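3.2 Breakfast composition and self-reported intake

Intake records were obtained from 2648 adults across the Lirkness and Warkine districts. After removal of incomplete diaries, 2540 remained for analysis. Respondents recorded every item eaten before 11 a.m. over 13 consecutive days, with eggs entered separately by cooking method (boiled, fried, scrambled or poached). Potatoes, toast and processed meats were coded under the Bawa food grouping, modified to keep hash browns apart from other potato dishes.

Eggs eaten at home were mostly boiled, while those eaten in restaurants were mostly fried or scrambled. The difference held after adjustment for age and household size. A subgroup of 666 respondents reported having been advised by a family doctor to limit dietary cholesterol. Their weekly egg count did not differ from that of the remaining sample, although they were less likely to choose sausage or corned beef with the meal – a pattern also noted in the Torotmont pilot.

Portion size was the weakest variable. Restaurant platters were entered as single items in many diaries and had to be broken down using standard weights, a procedure which probably underestimates added fat. Fibre values were less affected, as bread was recorded by the slice. Colour-coded entries were transcribed by one coder and checked by Sinan Yaman.

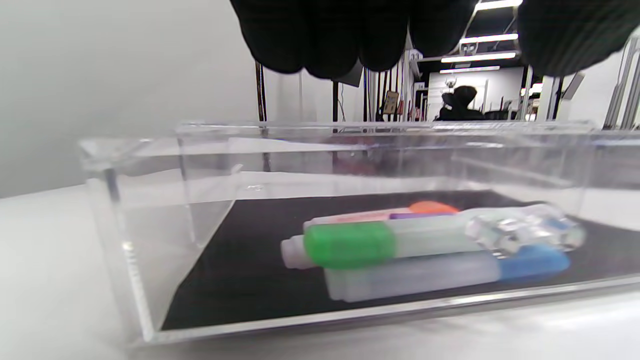
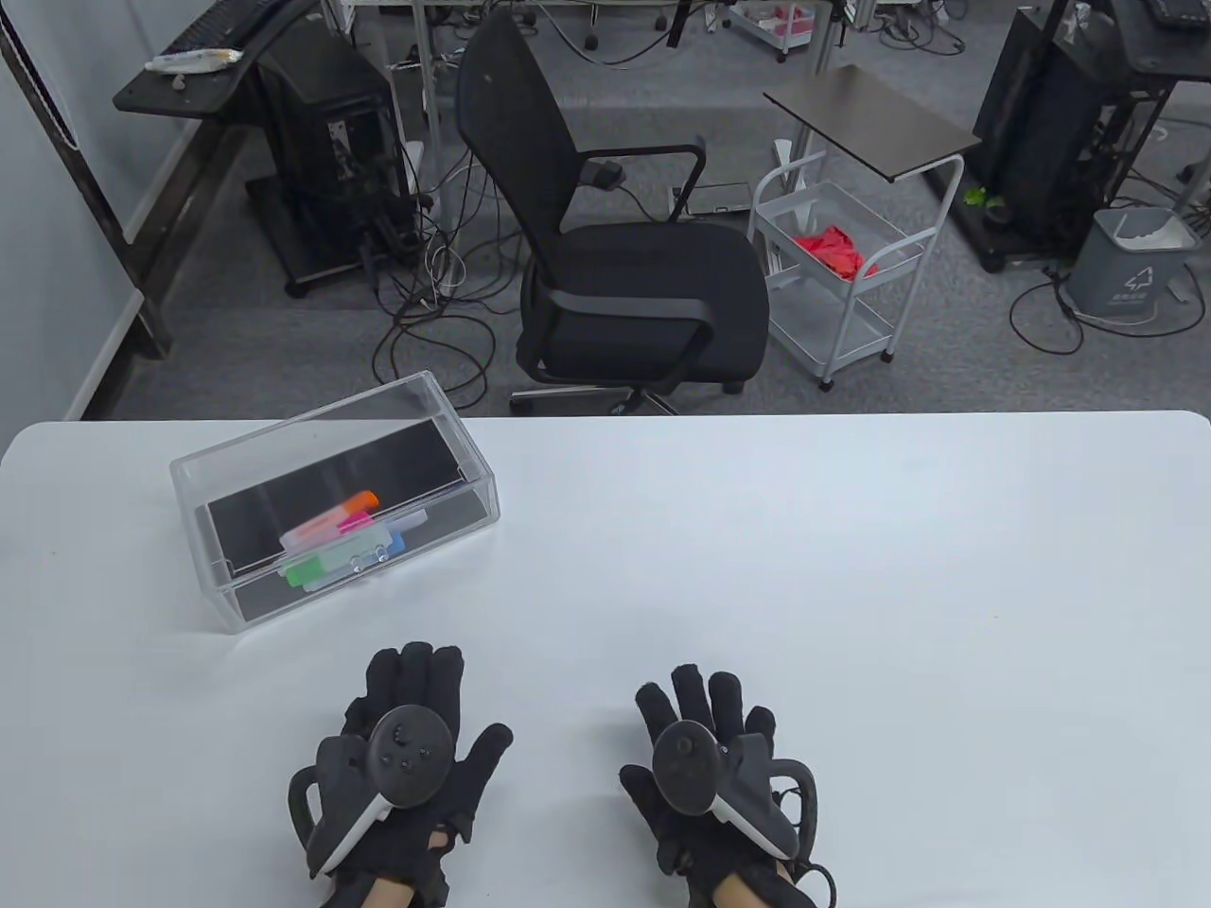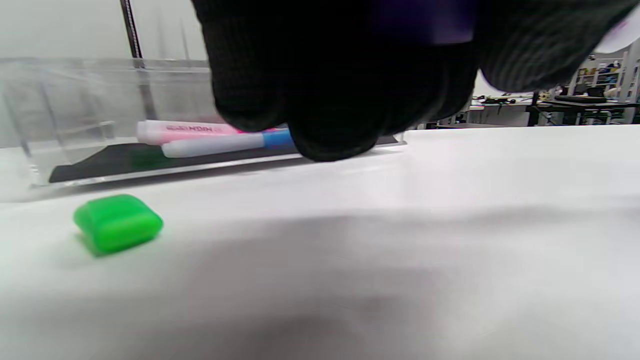

Figure 2. Markers and clear box, three views.

Lirkness, 2020-11-27

3.3 Weekend effects

Weekend breakfasts were eaten later and contained more items than weekday breakfasts. Boiled eggs lost ground to fried eggs in both districts. Models including a weekend term are reported in Section 4.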